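How to budget for a small kitting cell

Elspeth Gunn, Trudside
September 10, 2020

Most first budgets for a robot cell start with the arm and stop there. The arm is the biggest line, but it is also the easiest one to price. The lines that cause trouble are the small ones, and there are a lot of them. Work through the steps below before you ask anyone for a quote.

Step 1. Write down the job

Put the task in one paragraph. Say what is picked, where from, where it goes and how many kits you need in a shift. Our paragraph at Trudside says that the cell picks small boards and wired parts and has to make 200 kits a shift. If you can't fill in the number, go and get it from whoever plans the work.

Step 2. Price the table before the robot

The table, bins, trays and fixings come first. Choose bins you can buy again in a year's time, and order spares with the first batch. We set aside £449 for bins, trays and liners, and spent £486 once delivery was added. Measure the reach to the far corner of the furthest bin and write it on the drawing. That figure decides which arms you can look at.

Step 3. List what goes on the end of the arm

Gripper, fingers, cables, cable ties and brackets each get their own line. Fingers wear and get bent, so allow for two sets. Loose wires are harder to handle than flat boards – if your parts have leads, ask the supplier to try them on your own samples. Ivar Tangen at Tirora asked us for a box of parts in August and sent back a list of the ones that needed a different finger.

Step 4. Lay it out and try the parts

Set out the bins and tray at full size before you sign anything. Use real parts, including the awkward ones.

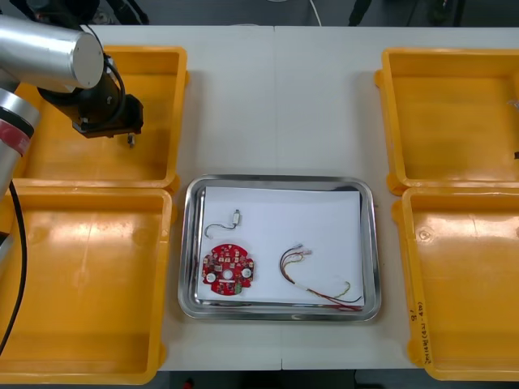
Trial layout: yellow bins either side of a steel tray, with a round red board and wired parts on the paper.

Check these points at the table:

Can the gripper get down into each bin without touching the rim?
Do the cables have room to move at full reach?
Can a person change a bin without leaning across the tray?
Does the tray shine under your lights? A sheet of plain paper costs very little and can be added to the consumables line.

Step 5. Add the people

Put in hours for setting up, training and the first month of small faults. Kgomotso Mnguni keeps our sheet and enters these hours at the full shop rate – a cell that looks cheap on paper often has this line left blank.

Step 6. Get two quotes on the same sheet

Send the same paragraph, drawing and parts list to each supplier. We used Tisteo and Tirora. Ask both to price spares and call-outs separately, and to say how long the price holds.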